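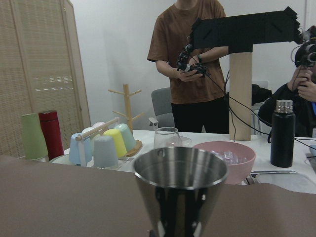 A stainless steel tumbler with other drinkware, including plastic cups inverted on a drying rack.

A tumbler is a drinking vessel without a handle or stem. The name originally referred to cups with a rounded or pointed base that could not be set down upright while full. Modern tumblers have a flat base and are made of glass, plastic, ceramic or metal.

Metal tumblers are commonly formed from stainless steel sheet by deep drawing. The rim is then trimmed and rolled or smoothed, and the outside is polished or brushed. Single-wall types conduct heat readily and collect condensation when filled with iced drinks. Double-wall types have a gap between the inner and outer shells, which slows heat transfer. In vacuum-insulated models, as in most steel thermos bottles, air is removed from this gap.

Tumblers are usually dried upside down on a rack so that water drains from the interior. Mug trees, which hold cups on angled pegs, are suited to vessels with handles.

See also: Drying rack; Mug; Vacuum flask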